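Residence Diary, Khumalo House
April 3, 2023
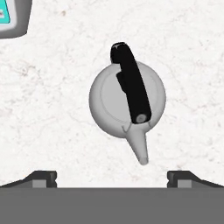 Gray kettle with black handle, on the marble-patterned counter.

The House reopened to residents this morning following the spring closure. Registration began at 7 and was conducted in the east hall, the front office being still without heat. Of the 40 rooms offered for the term, 26 have been taken. Keys to the Pellel wing were withheld pending the replacement of two window latches.

The Warden, Nokuthula Mofokeng, addressed the new arrivals before lunch. She reminded them that quiet hours apply in the library corridor at all times, and that guests must sign the book at the front desk. A question was raised concerning bicycles. These may be kept in the covered yard on the Bembridge side and are not to be brought indoors.

Tea was served at four. Attendance was good, although the cake ordered from Prerkham did not arrive and bread and jam were put out in its place. A telephone call was made to the bakery. The order had been entered for the wrong week, and no charge will be applied.

Room 119 reports a dripping tap. The matter has been entered in the maintenance log. The same room asked for a second blanket, which was issued.

Rain fell for most of the afternoon and the garden walk was postponed. Several residents used the time to unpack, and the hallway outside the laundry was blocked with empty boxes until supper. They have been moved to the shed.

Correspondence received: one letter from the water company, one seed catalog, and a postcard from last year's residents, which has been pinned up by the stairs. The letter remains to be answered.

Front door locked at eleven. Hall lamp left on for one late arrival.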